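Week 6 - Scholarship funds and how they pay out

Okay, so last time I promised we'd get to endowments, and I've picked the Betbridge fund for it (small numbers, easy math!). Say a donor gives $2,000 and the fund pays $330 a year to one student. How long before it runs dry with no new gifts? Work it out before Monday - I'll ask. 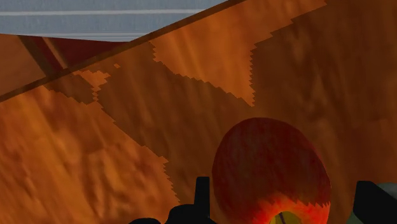
One student from the Magaña section wrote in that matching gifts ought to count as new money, even when the employer pays months later. I'd say yes, but book them when they're pledged and keep a separate line for what's come in.

Reading: the Nollier handout, first 30 pages.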